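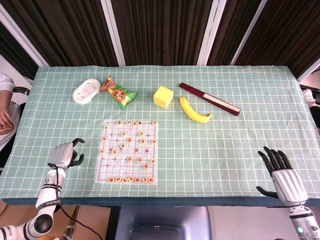

Bostport Fuel Delivery Records

Bulk diesel and gasoline deliveries to farms, card-lock sites and independent stations served from the Grerkstead and Urkden terminals. One row per drop.

Contents

deliveries.csv: one row per delivery
sites.csv: site ID, site type, number of tanks
products.csv: product codes and blend names

Fields in deliveries.csv

site_id: matches sites.csv
terminal: GRK or URK
product: code from products.csv
gross_gal: metered volume, US gallons
net_gal: volume corrected to 60 °F
truck: unit number, text, keep leading zeros
drop_time: local time, 24-hour clock

Coverage

46 sites. Drops under 300 gallons are left out. Split loads appear as separate rows with the same truck and drop_time.

Known problems

Net volume is blank for 3 sites where the meter has no temperature probe. Do not fill it from gross.
Urkden used its own code for dyed diesel until November. Both codes are in products.csv.
Sunday drops were often keyed in the next morning, so drop_time can be wrong for those rows.

Loading

Files are UTF-8, comma separated, with a header row. Read site_id as text.

Maintainer: Nestor Mangubat, Lund office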